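Heladley Program: Software Workstream
Progress report to the funder, period ending June

1. Status

The control and planning stack moved from the Emley branch to Cantero in this period. Perception work is on schedule. Tooling is behind, for the reasons given in section 4. No change to scope is requested.

2. Control

Both arms now run from one controller process. Under Emley each arm had its own process and the two exchanged joint states over a message queue, and the queue stalled whenever logging was switched on. The single process runs at 200 Hz. In a 16-hour soak test the lowest rate logged was 199 Hz, which is within the margin set out in the work plan.

The holding arm is treated as a constraint in Cantero. When the left gripper has a bag by the rim, the planner limits wrist rotation on that side and keeps the elbow out of the region the right arm needs for its return path. The limits are set by hand in a config file. Learning them from logged runs was listed as a stretch goal and has not been started.

Grip force on thin film is still open. The bag rim deforms under the fingers and the position-based grasp check reports a false release. We have added a motor current check and will report on it next period.

3. Perception

The litter detector was retrained on 2,000 labelled views of indoor floors. Bottles and bright wrappers are found reliably. Two classes remain weak:

Brown paper on beige carpet. Low contrast, and crumpled paper has no stable outline. Depth helps at close range only.
Clear tape and film. Depth returns are broken up by reflections. The detector now marks these areas as unknown and the planner does not attempt a grasp there.

Very small scraps are below the size threshold and are ignored by design. The threshold can be lowered, at some cost in false detections on worn carpet.

4. Planning and tooling

Pick order is now chosen by reach cost, with a penalty for any path that passes near a person. People are segmented as a whole, and feet get a separate and larger keep-out margin — the earlier version tracked the torso and lost shoes that were partly out of view. Bedroom trials use a bed on one side of the floor and a sofa on the other, with a person seated on the sofa, so the margin comes into play on the right arm's side.
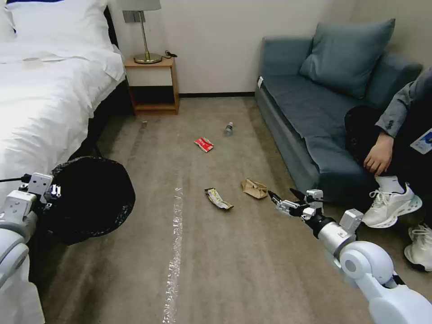
The margin has a cost. With the right gripper working close to a seated person, the planner slows the arm and sometimes rejects a grasp that an operator would accept. We have left the setting conservative. A per-site value is proposed for the next release, subject to the safety review.

The replay tool, Bukava, is late. It loads a run and steps through planner decisions beside the camera stream, but the two clocks drift on longer runs. The fix requires a change to the log format, and older Emley logs will need to be converted. The converter is written and has not been tested on the full archive.

5. Next period

Current-based grasp check: evaluate on bag rims and foil.
Detector: add crumpled paper views on pale carpet, retrain.
Bukava: finish the clock fix, convert the archive, release to the test group.
Planner: per-site margin, with the default left unchanged.

Spending is in line with the budget. The money set aside for labelling has been used in full, and the extra paper views will be labelled in-house.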